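Bunches arriving yellow from the packing shed
Posted 18 June 2018 by Vlasta Matić

We buy green bananas from a grower near Prelstead, 114 boxes at a time, and ripen them ourselves in a converted lorry body behind the shop. The last two loads have turned up with some hands already yellow and the rest as hard as chair legs. The grower blames the haulier. The haulier blames the weather, which at least has the manners not to answer back. Is there anything I can do at my end, or do I simply sell bananas in two colours and call it a feature?

The boxes come on the same lorry as Valden's mangoes, if that matters.

Rutilio Hinojosa

It matters. Ripe mangoes give off ethylene, and green bananas take that as an invitation. Ask where in the load your boxes sit. I'd bet the yellow ones are the ones next to the fruit.

The other thing is age at cutting. A small packing shed short of an order will top it up with whatever is hanging, and older bunches turn first. Ask Prelstead to mark each box with the week the bunch was bagged. They'll grumble. We had the same row with Prendero one August and it took them 16 boxes of returned fruit to find a marker pen.

At your end, open every box on arrival and pull out anything that has started to colour. One yellow hand left in will bring on its neighbours. Keep the rest at 14 degrees until you want to start them, and don't go much colder or the skins turn grey and you'll be writing in again with a different complaint.

Todorova

Put them in a paper bag with an apple. Works every time for me.

Vlasta Matić

Thank you both. I don't own a paper bag that size, but I did ask the haulier, and my boxes were indeed riding up against the mangoes. He has agreed to move them to the other end, for an extra 30 a load. I offered him a banana. 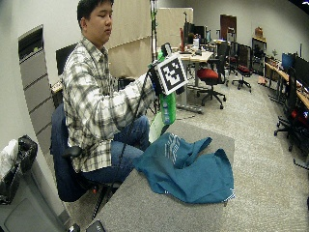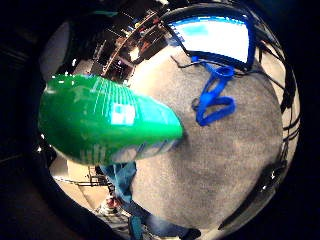 Something green in both, the second one from much closer.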